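Inicio Foros Muebles y madera Decoración Buscar Entrar

Foro: Muebles y madera
Tema: Mesa de roble claro, ¿aceite o barniz?
4 respuestas · 613 visitas · 2 compartidos

skidirau
¡Hola a todos! Por fin tengo mesa para la pared larga del salón y estoy contentísima. El tablero es claro, tono roble, y venía sin tratar. Mi duda es el acabado: me encanta el aceite (cómo huele, cómo queda al tacto), pero encima van a vivir una lámpara y un jarroncito y me dan miedo los cercos. ¿Qué haríais? Ah, y la pared es blanca, muy blanca, y no pienso pintarla, jeje.

Comach
Barniz al agua mate, dos manos, lijando con 320 entre una y otra. El aceite es precioso el primer mes y luego te amarillea el roble. Lo digo con cariño.

bivard_maderas
Discrepo con Comach. Un aceite duro con algo de pigmento blanco casi no cambia el tono, y si se hace un cerco lijas esa zona y repasas. Con barniz, si se te raya, te toca lijar el tablero entero. Yo tengo una mesa de comedor así, con niños, y está estupenda. Eso sí: prueba antes en un recorte de la misma madera.

Comach
Con niños y sin posavasos, quiero verla yo en septiembre :) Pero lo del recorte lo firmo.

skidirau
¡Qué rápidos sois! Me habéis convencido con lo de probar primero. Tengo un listón rubio de veta muy suave y voy a hacer media cara con cada cosa. De momento he puesto lo que va encima para ver cómo respira el rincón y me gusta muchísimo — el jarrón blanco es pequeño, redondito y con brillo, y las flores son artificiales, rosa pálido y lavanda, así que por el agua no hay que preocuparse.
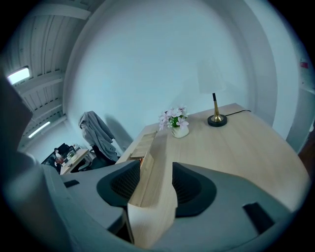

Lo que no termino de decidir es la lámpara. El pie dorado me chifla y la base negra le da peso, pero la pantalla es tan blanca que se me pierde contra la pared. ¿La cambio por una de lino crudo? He visto una que cuesta alrededor de 218 euros y me parece una barbaridad para una pantalla, aunque bonita es un rato. Y otra cosa: el cable negro cruza la mesa hasta el borde de atrás, ¿alguien ha pegado canaleta por debajo del tablero sin taladrar?

chamoun
¡No cambies la pantalla! Blanco sobre blanco queda tranquilo y deja que manden las flores. Para el cable, clips adhesivos por detrás de la pata, los venden en cualquier ferretería. Pégalos antes de dar el aceite, que luego no agarran. Y sube foto del listón con las dos mitades, que yo estoy igual con una balda.

Última actualización: 18:40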